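Grukness house rules, README

Hi, I'm Zsófia, and I look after the rules for our tabletop kitchen set. Please read this before you add any episodes — it's short!

Start with the wide overhead view and check that the toaster oven and the big plate are both fully visible. If they aren't, fix that first.
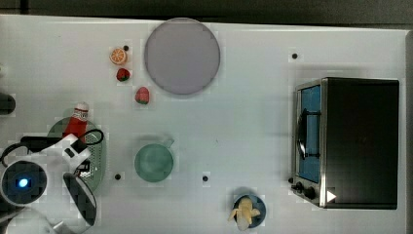
Stop any episode at 60 seconds, finished or not. Failed tries stay in, marked "fail" (I really mean it, we lost 146 of them in May to tidy-minded deleting). Hands stay off the table until the arm is parked.

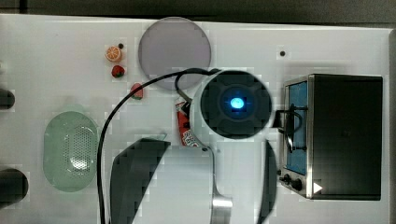
Labels need 2 readers, and neither can be the operator. If they disagree, send it to Kálmán Szekeres and leave the field blank meanwhile. Rule changes go in the Plonex log.

Last edited 7 August 2025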